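Pranville Residents' Association
Minutes of the meeting held 28/11/2023

Chair: Narendra Bajpai
Minutes: Archana Kanaujia

1. Previous minutes
Agreed, with one change. The Joscombe Road drain was "reported", not "repaired". It still floods.

2. Online booking for the hall
The Wevent trial was discussed. The company says bookings will go up. The Chair asked what that was based on and had been sent a brochure in reply. The yearly fee is $307, and the hall had 19 paid bookings since April, all made by phone. Two of those callers said they would not have used a website. No decision. Wevent to be asked for the name of another hall that has kept the system past its first year.

3. Shared fruit table
The proposal is for a table by the hall door where people leave spare fruit and others help themselves. Apples, plums and mandarins were mentioned as the likely sort of thing. The paper put forward had no word on wasps, or on who clears up what is left on Sunday night.

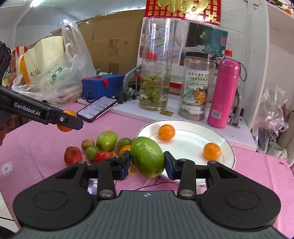 Lu thought the worry was overdone and said the street had shared fruit over garden walls for years without a rota. Archana Kanaujia replied that a wall is not the hall's floor, and that the last "self-running" scheme - the book swap - ended with boxes in the kitchen for months. Lu offered to do the Sunday clearing in person. Agreed to try it for two weekends, on that condition only.

4. Parking
The county's letter promises a review "in due course". The same words were used in the last letter. Chair to write again and ask for a date.

5. Any other business
The hall clock is slow again. Left for next time.

Meeting closed at 8:50 p.m.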